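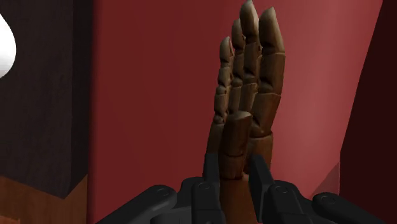

Hurnetden, August

Ask Soon-im Gil what makes a good wooden hand and she'll reach for the nearest one and start bending it. The fingers should hold wherever you leave them, she says, and the thumb should move without a squeak. She has been fitting joints at Lirnar since the workshop opened in 2002, and she can tell a tight knuckle from a loose one before I've even noticed it has a knuckle.

Lirnar makes jointed hands for art schools, jewellers' windows and people who just like having one on the desk. It sends out some 2,000 of them a month from a long brick building behind Hurnetden station, and until last winter every single one was picked up, turned, checked and set down again by a person. Now a good share of that lifting is done by Um, a robot arm with a black, many-jointed gripper and a name that came from the noise everyone made when asked what to call it.

What I hadn't expected was how much of the work happens on a screen. Bo-ram Seok, who used to run the lathe, spends her mornings in a simulated room with a crimson wall, sending a simulated gripper after a simulated hand. The hand has wood grain and proper segments, and the gripper takes it from both sides, down near the wrist, and holds it fingers up. That grip took weeks to settle on. Hold a jointed hand by the fingers and the fingers fold. Hold it too high on the palm and the thumb gets in the way. The wrist is the only bit that stays put, as any of the fitters could have told her, and in the end one of them did.

"I drew up all these clever approaches," Bo-ram says, laughing. "Then Soon-im walked past with her tea and said, why are you grabbing it there?"

So Soon-im now has an hour a day at the screen too, after the ten o'clock break. She doesn't write any of the program, which is called Drondex, and she has no wish to. She watches the attempts and says which ones she'd accept from an apprentice. I sat beside her for part of a session and it was gripping (sorry), far more so than I'd have guessed – she leans in, mutters, taps the glass with a fingernail, and Bo-ram scribbles it all down. Too quick on the way up. Fine. Fine. No, that would mark the wood.

Out on the floor the change is easier to hear than to see. The old checking bench was a place of thumps and chatter, six people in a row with trays between them. There are four now. The other two moved to the finishing room when the arm arrived, on the same pay, and that was put in writing before anything was bolted to the floor. Chae-won Ryu, who owns the place with her brother, insisted on it.

"I'd have lost them otherwise, and they'd have been right to go," she says. "You can't ask someone to teach a machine their job while they're wondering whether they've still got one."

Some of it is still sore. I-seul Won has worked on the checking bench for nine years and misses the row of six. You could have a proper conversation down the line, she says, and now the arm sits in the middle of it and you have to lean round. She also says her wrists stopped aching in the spring. She used to wear a brace on the right one and it's in a drawer somewhere. Both things are true and she'd like me to print both.

The pace has been another argument. Um can hold a hand still all day, so at first the hands came at the checkers steadily, one after another, with none of the small gaps people make for themselves without thinking. By the second week the bench had had enough. Chae-won put in a foot pedal, so the next hand only comes when the checker calls for it. Output dipped for a while and then crept back, and the pedal stayed.

There's a tally chalked up by the door of everything the arm has handed over since it went on the floor. It said 3,926 when I arrived and somebody had drawn a little waving hand next to it. The fitting itself, the pegs and the springs and the final bend of each finger, is still done by people, and Chae-won has no plans to change that. Soon-im wouldn't mind a machine that sorted pegs by size, though. She has mentioned it more than once. Bo-ram has already started on a simulated tray.

Words: Pankaj Bhatt
August
Share this story
2 comments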